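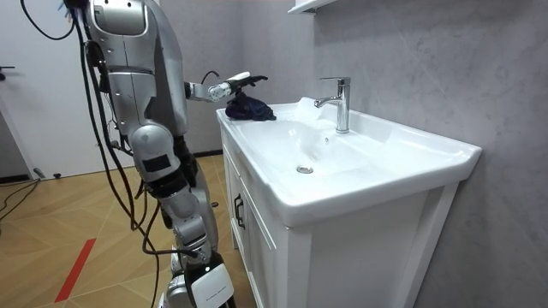
A white bathroom vanity with an integrated sink.

Dremden Extends Rebate for Water-Saving Bathroom Fixtures

The Dremden Water Office will extend its household fixture rebate through the end of November. The program covers low-flow faucets, showerheads and toilets installed in homes within the town limits.

The office has approved 2,643 applications to date, and nearly 4 in 10 came from the Brilley district. "Demand has been steady, and we want late applicants to have a fair chance," said Ildikó Kozma, the program manager.

Residents must submit a dated receipt and a recent water bill. Renters may also apply – with written consent from the property owner. Payments are normally issued within six weeks. Forms are available at the Szalai Street office until 4 p.m.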